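Ticket 1611: Holtevix bimanual sim, run rejected at review, "idle arm posture"
Status: Reopened (second time)
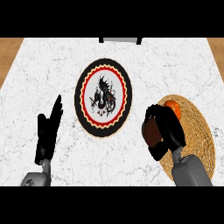
Marcelino Figueiredo
Simulation QA, Jusero

Reported by the Prado team on 7/2/25. Their checker flags every run of the fruit-to-plate task under rule 29 of our handling guide, which says an arm with no job must be parked clear of the work area. The right hand is at the orange, so no complaint there. The left is open and empty over the counter beside the plate, fingers up, like it has a question.

First attempt: I told them to update the checker. They had updated the checker. I apologized to the checker.

Second attempt: reran seed 468 with the left arm locked at its home pose. Same flag. The home pose in the Rordale scene file puts the hand over the marble, so "parked" and "in the work area" are the same spot. Both rules are being followed, and they disagree.

Third attempt: moved home back by 80 mm. The flag cleared, and then the reach test failed, since the arm now starts too far out to steady the plate if it gets bumped. Reverted. Ticket closed by someone in a hurry, reopened by me.

What the guide should say, in my opinion: an idle arm may wait near the work if it is empty, still, and outside the path of the other arm. A second hand on standby is good practice with dishes. I have sent that wording to the rules list, where it is resting comfortably.

Until then, Prado can mark the flag as "reviewed" and attach a frame from the grasp step. Please don't turn rule 29 off for the whole suite — it also catches real collisions, and I would like to keep hearing about those.

Next action: me. Waiting on: the rules list.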